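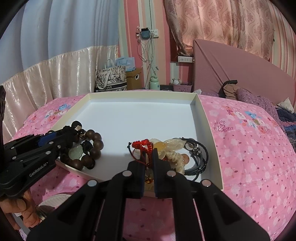
Closing the fingers on a red knotted cord in the jewelry tray.

Cistby Gripper Trials: Common Questions

What are you comparing?
Two finger pads for hand-held grippers, Lunstead and Zasness. The main question is how each one handles small, soft or tangled things.

Why jewelry?
Cord, beads and pendants behave differently under the same squeeze. A pad that does well on a bead may let a thin cord slip.

How many grasps are in the comparison?
Each pad gets 97 tries. In February the Lunstead pad held 84 of them and the Zasness pad held 79. We count a hold at 4 seconds off the tray.

Do you use one gripper or two?
Two, one in each hand. One can hold a pile steady while the other pulls a piece free.

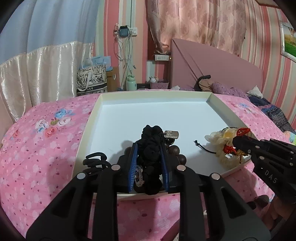
Blue ridged pads on a bundle of black fabric, with a second gripper at the lace.

Which items are hardest?
Cloth and lace. Fabric folds between the fingers and the grip feels firm before it is — lift slowly. Large beads are easier if you take them across the middle.

Can I send in my own pads?
Yes. Write to Qistina Sopacua with the mounting hole spacing. Gheorghița Vasiliu checks the fit before anything goes on the list.

Will arms be tested too?
The Annamalai arm is next. No date yet.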